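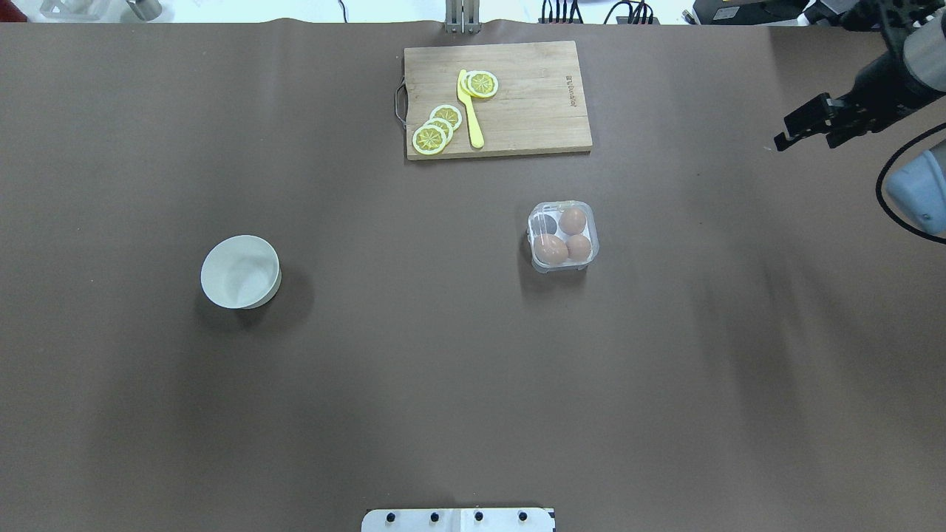 2 min read

Right, robot arm thread, the one I promised and then put off because I was too cross to write it. Mostly about cables. Bit about eggs.

The job is a pretend kitchen. Toy knife, lemon slices, chopping board, bowl, egg box with four wells. The arm picks things up, puts them somewhere sensible, lets go, and we do it again with everything moved a bit. I've been running it since September and I now dream about lemons.

So on 13/10/2025 I'm on run 476 out of 500. Feeling smug. The gripper goes down for an egg, closes, lifts, all lovely. Halfway to the bowl it stops dead. No error. The screen says it's still moving!

I waited 30 seconds (rule of the house, you don't put your hand in there just because it looks asleep) and on second 18 the gripper opened by itself and dropped the egg on the table. Then the arm carried on to the bowl and very carefully let go of nothing at all.

And it logged that as a success. That's the bit that made me go cold, if I'm being dramatic, which I am.

First guess was the software, because it's always the software. Barbara Tokarz and I spent the whole afternoon reading logs from Brullis, our control program, and found one tiny gap where the gripper stopped answering and then came back as if it had only nipped out for milk.

When it comes back it does its wake-up routine. The wake-up routine is: open fully. You can see where this is going.

Second guess was the cable, and yes, it was the cable. There's a loop that runs down beside the arm, and when the wrist turned far enough one way it tugged on the plug. Didn't pull it out, just wiggled it enough to lose power for a blink. You could wave the arm about all morning and never hit that exact angle.

Barbara found it by holding the emergency stop in one hand and reading me wrist angles off the screen while I jogged it along at a crawl. Click, gone. Click, back. I did a small shout.

What we've changed so far: longer loop, proper strain relief on the plug, wrist turn limited until we trust it again. If the gripper drops out for any length of time the arm now stops and stays stopped until a person comes over and resets it. No more waking up and opening.

Also it has to check it's still holding something before it calls a run good. I'm embarrassed that wasn't in there from the start.

Now going back through the earlier runs to see how many other "successes" were an arm delivering thin air. Two so far, both eggs. Will add to this when I've got to the end of them, kettle's on.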